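Hollis Maple Work Board
from Idardale

Solid maple, joined planks, natural finish. Item 231.

We started making the Hollis board for our own family table, where the puzzles and the modeling clay and the beads all used to end up in one big muddle by the middle of the morning. What we wanted was a good, generous piece of maple that a child could call their own spot, something you could lay down and say, "Okay, this is where the work goes today." It took us a couple of winters to settle on the size (the first ones were much too small, and the kids let us know!), and we have been making it pretty much the same way ever since.

Each board is made from several planks of maple joined edge to edge, so you will notice a seam or two running across it and a gentle change in tone where one plank meets the next. We love that part. The color is pale and creamy when it comes to you and will warm up a little over the years, especially if it lives near a sunny window. The grain is soft and wavy and quiet, and that turns out to be a real help when there are bright things sitting on top of it, as little eyes can find the pieces so easily.
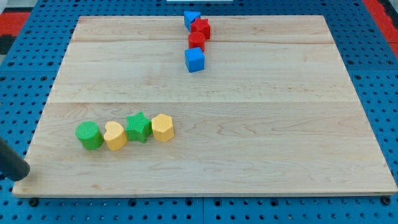 Can I use the board with blocks I already own?
Any blocks with a flat bottom will do nicely, whether they are wood or plastic, and so will counters, shape sorters, small puzzles and most of the odds and ends in the toy bin. Blocks are not included with the board.

Families tell us they use it for sorting by color, for lining up shapes, for copying patterns back and forth between brother and sister, and for a surprising amount of cookie decorating. Set out a cube and a cylinder and a star and ask what comes next, and you may well get through a whole pot of coffee while it's still hot. Older kids like to build right up to the edge and then a bit past it, and we say let them.

The board lies flat on any level table, and you can carry it under one arm from the kitchen to the porch. If your tabletop is slick, the Zavo grip mat (sold separately) goes underneath and keeps everything put. It also fits the Indgate storage rack, which holds 12 boards standing on edge and is a favorite with preschool rooms.

Care
Wipe with a damp cloth and dry it right away. Please don't soak it or put it in the dishwasher, as maple will cup on you if it sits in water. Rub in a little food-safe mineral oil whenever it begins to look thirsty. Crayon comes off with a dab of oil on a rag, and marker usually needs a very light sanding along the grain.

Ordering
Sold singly or as a set of 2. Orders placed before noon leave our Idardale shop the next working day, though things do slow down in December, so please give us a little extra time then. Unused boards may be returned within 29 days in their original wrapping.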